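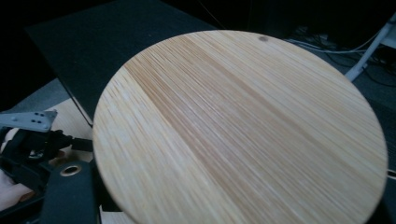
Figure 2. Round softwood board with a darker band of grain across the middle and a small knot near the rim.

3.2 Grain direction and the movement of glued panels

Round table tops and serving boards are usually cut from glued panels or from single wide planks, and both kinds change shape as the moisture in the air changes. The movement along the grain is small enough to be ignored in domestic joinery. Across the grain it is much larger, so a disc that leaves the workshop as a true circle becomes slightly oval in a damp kitchen and oval in the other direction in a heated room. Earlier work on this effect has mostly dealt with square or rectangular panels, where the change shows up as a gap or a tight joint. In a disc there is no joint at the edge to give it away, and the change is normally noticed only when the disc has to fit inside something else, such as a metal band or a recessed tray.

Figure 2 shows the type of surface grain discussed in this section. Colour differences of this kind were recorded for every disc in the study, as were the number and position of knots, but neither was used to select or reject material.

A total of 56 discs were prepared from kiln-dried softwood bought through two suppliers, Brallus and Zovley. The planks were stored flat in the same room for 9 weeks before cutting. Each disc was marked on the underside with one line along the grain and one line across it, and the diameter was measured along both lines with a sliding calliper. The measurements were made by two people working separately (Garcia and Hsieh), and the mean of their readings was used. Where the readings differed by more than 0.2 mm the disc was measured again by both.

The discs were then divided into two groups. The first was left untreated. The second was given two coats of hardwax oil on all faces, including the edge, with a day between coats. End grain takes up oil much faster than face grain, and on a disc the edge passes from side grain to end grain and back again twice in one full turn. The edge was therefore oiled until no further uptake could be seen at the end-grain parts, and the surplus was wiped off the rest. This follows the method set out by Wendt for turned lids.

Both groups were kept in a closed cabinet in which the humidity was raised in six steps and then lowered through the same steps. A disc was taken as settled at a given step when its weight had not changed by more than 1 g between morning and evening readings. Untreated discs settled sooner than oiled ones at every step. The final diameters of the two groups at the highest step were very close, and we take this to mean that the oil slowed the uptake of water vapour but did little to limit it – a result in line with what Peng reports for oiled shelving.

Cupping was harder to measure. A straight steel rule was laid across the grain and the largest gap beneath it was found with feeler gauges. Discs cut near the outside of the log cupped more than those cut close to the centre, as expected from the curve of the growth rings. Four discs also twisted, so that they rocked on a flat surface, and for these the gap under the rule depended on where the disc was held down. They were left out of the cupping results but kept in the diameter results.

Knots had no clear effect on the change in diameter. In three discs a knot lay close enough to the across-grain line for the local grain to bend around it, and in these the reading was repeated on a second line set 10 mm to one side. The two readings agreed within the error of the calliper. Small surface cracks opened at several knots during the drying steps and are dealt with in Section 3.4.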